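Participants wanted: open day, robot glassware handling, 2024-01-20

Wostar is looking for people who work at a bench to come and be hard to please. We have had the sales talk from Kalinowski and read the leaflet, and a good deal of it needs testing by someone who washes beakers for a living.

You will watch the arm at work for a morning, fill in a form and argue with us over lunch. No robot experience needed – we would prefer none. Pay is £75 less than you'd like, and travel is covered. Places are limited, and staff of Momer can't apply.

If you think a person does this better, say so on the form. Retno Lubis reads every one, and the July report will print the complaints in full.

Small glassware, one arm: 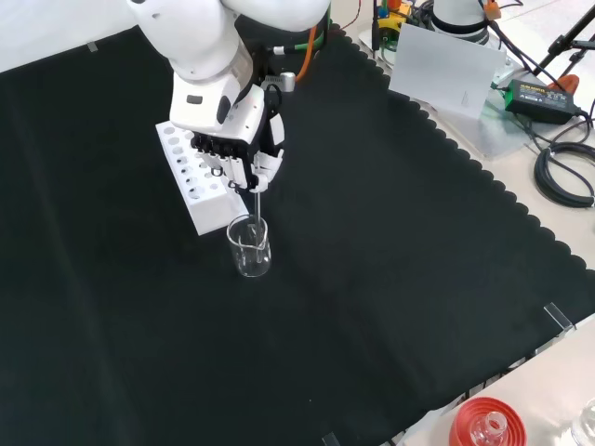
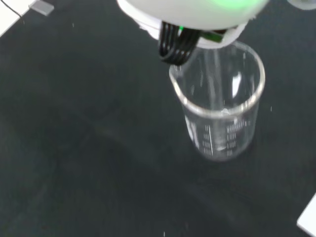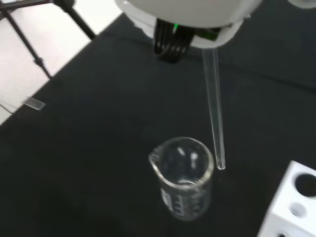
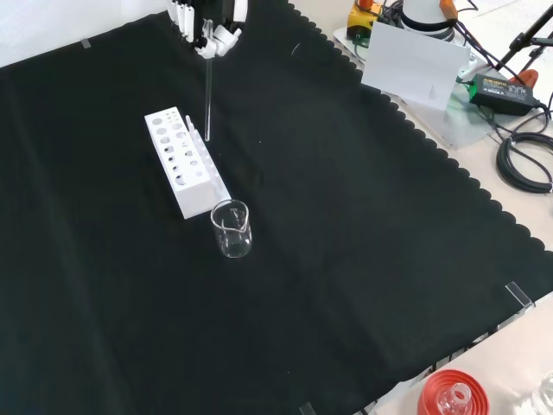
Maya Tannous replied that she had been to two of these days already and would come to a third only if visitors were allowed to choose the task themselves.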